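About Ivow

Ivow is a supplier and refurbisher of hand tools for the garden, the nursery and the school ground. Our head office, warehouse and workshop are located on one site in Nilerberg, where the company has operated under its present name for 17 years. We supply municipal parks departments, horticultural colleges, community gardens and a number of independent hardware stores.

Our history

The business has its origins in the Grabner forge, which was established in Nilerberg in 1828 to make spades, hoes and hay knives for the farms along the valley. The forge passed through several owners and ceased production of new tools when its last hammer was retired. Its pattern books and the original ledger remain in our possession, and the ledger may be viewed at the front counter on request.

Ivow acquired the Grabner name and the remaining stock, and continues to sell a small range of hand forks, trowels and cultivators under that name. The Grabner hand fork is still offered in the two handle lengths listed in the 1828 ledger.

What we do

The company's work falls under two headings. The first is the supply of new hand tools, either singly or in sets made up to a customer's requirements. The second is the return and refurbishment program, known as Desex, under which used tools are received from schools and parks departments, sorted, repaired where repair is worthwhile, and sent back or resold at a reduced price.

Desex began as a winter service for one college and now receives returns throughout the year. August is ordinarily our busiest month for school orders, as grounds and gardening programs prepare for the new term, and customers are asked to send returns for that period as early as they are able.

Sorting and handling

Small garden tools are awkward goods. A hand fork has tines that catch on whatever lies beside it, a trowel will slide under its neighbours, and neither stacks in any useful way. For this reason small tools at Nilerberg are kept in open metal bins with sloping sides. Colour-coded tubs were used for some years and were withdrawn when the tines were found to be splitting the corners.

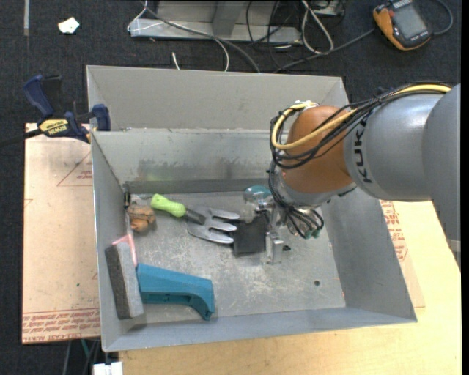
Returned tools are placed in the bins in small lots, so that each piece can be picked up by the handle without disturbing the others. Forks are separated from trowels and other blades at this stage. Any tool with a bent tine, a loose ferrule or a cracked handle is set aside for the workshop, and the remainder go forward to cleaning, oiling and packing.

Bins are numbered and assigned to a single customer until the lot is cleared. A customer who has asked for their own tools to be returned will receive those tools, and a written list of any that could not be repaired.

Repair and finishing

The workshop straightens tines, replaces handles and regrinds edges. Replacement handles are turned from Canadian ash or maple and finished with linseed oil. We do not paint or varnish handles, as a coated handle is harder to inspect at the next return. Metal parts are brushed, checked for cracks at the neck and given a light coat of oil before they are wrapped.

Tools beyond repair are taken apart. Sound handles are cut down for dibbers and plant markers, and the metal is sent for recycling.

Packing and delivery

Sets are packed in cardboard cartons with the tines and blades turned to the centre and covered. A standard school carton holds up to 56 hand tools. Larger orders are divided between cartons so that each may be lifted safely by one person – customers with a loading dock may request pallet delivery instead. A packing list is enclosed in every carton and a copy is sent to the person who placed the order.

Our staff and premises

The Nilerberg site includes the warehouse, the repair workshop, the packing room and a small trade counter. Employees are trained in sorting and packing before moving to repair work, and most have worked in more than one part of the building. Gloves and safety footwear are provided and are worn wherever uncovered tools are handled.

Visits by school and college groups are welcome on weekday mornings and must be arranged in advance. Groups are shown the sorting and repair areas and may bring tools of their own for assessment.

Contacting us

Enquiries about new tools, Grabner replacement handles and the Desex program should be directed to the trade counter. Organizations returning tools for the first time are asked to request a returns form and to enclose the completed form with the shipment. Unlabelled cartons are held at the warehouse until the sender has been identified.

This page was last revised on Friday, September 7, 2018.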